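Mullora Serial – Frequently Asked Questions

Answers to the stuff that lands in my inbox most. Updated in June, will update again when I get a minute.

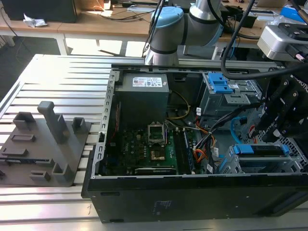
Desktop tower on its side, panel off.

What is Mullora?
A free web serial. Fantasy, slow burn romance, lots of boats. Set in the harbor city of Kesden, one generation before my novel The Salt Ledger. Written by me, Natalie Inskip.

Do I have to read The Salt Ledger first?
No. You'll catch more of the jokes if you have. One big spoiler in chapter 31, marked at the top so you can skip it.

How many chapters will there be?
60 planned. 54 are up. Could grow by one or two, the siege keeps getting longer on me.

When do new chapters go up?
Every other week, 9 p.m. Eastern. Sometimes later if I'm still fixing commas.

How long is a chapter?
Varies alot. Shortest is 3143 words. The wedding chapter is the long one, get a snack.

Is it finished in draft?
Mostly. Last three chapters exist as notes and one very rough fight.

Will there be an ebook?
Yes, after the last chapter posts. The serial version stays on the site for at least 90 days after that, then I'll decide. Email subscribers get told first.

Paperback?
Want to. Depends on cost. Ask me again when the ebook is out.

Audiobook?
Not right now. Please don't record your own and post it – reading it aloud to your kids is fine obviously.

What age is it for?
Older teens and up. Some violence, some swearing, bedroom doors close. Content notes are at the top of chapters that need them.

How do you say Prerneo?
PRAIR-nee-oh. Captain Prerneo says it differently in chapter 12 and thats on purpose.

Who did the map?
Ghazal Nikzad. She drew the harbor and the upper town. Please ask her before using it anywhere, including your tabletop game.

I found a typo. Do you want it?
Yes! Use the contact form, give the chapter number and a few words around it. Kirsty Bickerstaff proofreads for me but chapters sometimes go up before she's seen them.

Can I write fan fiction?
Go ahead. Non-commercial only, credit the serial, link back. I won't read it, sorry, don't want to end up borrowing your plot by accident.

Can I leave comments?
Under every chapter. First comment gets held until I approve it, after that they post right away. No spoilers for The Salt Ledger unless you mark them.

I signed up and didn't get the email.
Check spam. Still nothing, sign up again with the same address, it won't double you up.

Does the gray cat live?
Yes. Keep reading.

Recent Posts
Chapter 54: Low Water
Chapter 53: The Ropewalk
A closer look at the Kesden map
Who's who in the harbor guard
Chapter 52: Two Lanterns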